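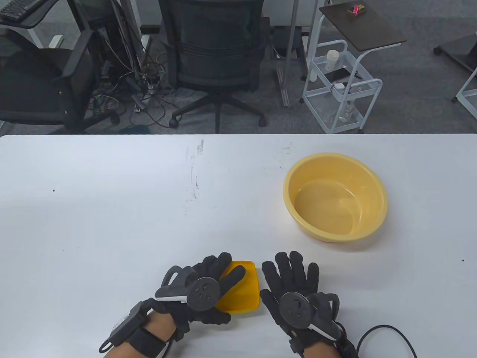 4.2 What people meant by "fresh"

I went into the Brumden interviews thinking freshness would be a question of dates. Of the 228 households we wrote to, 133 sent the diary back, and hardly any of them mentioned a date at all. They talked about smell, and about which shop it was (Millow got a lot of love!), and quite often about their mothers.

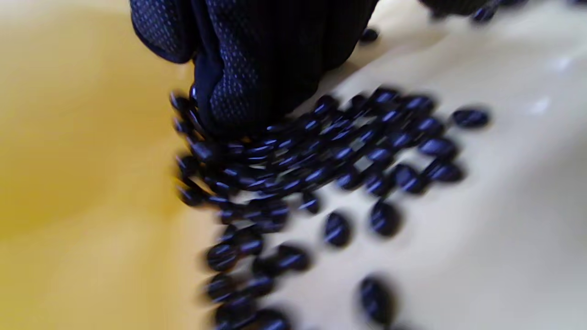

Pavithra Kulkarni and I coded the answers separately and then argued over them for most of April. Our biggest row was over touch, which I'd wanted to fold into "appearance" and she hadn't. She won. Shine is something you see, fair enough, and a heap of dark, glossy beans like the one in Figure 3 does look fresh to me, but our diary keepers wanted to get a hand in, gloved or not. So touch became its own code, and I've kept Petrenko's older scheme for the other 5.

Figure 3. A gloved hand in a heap of dark beans.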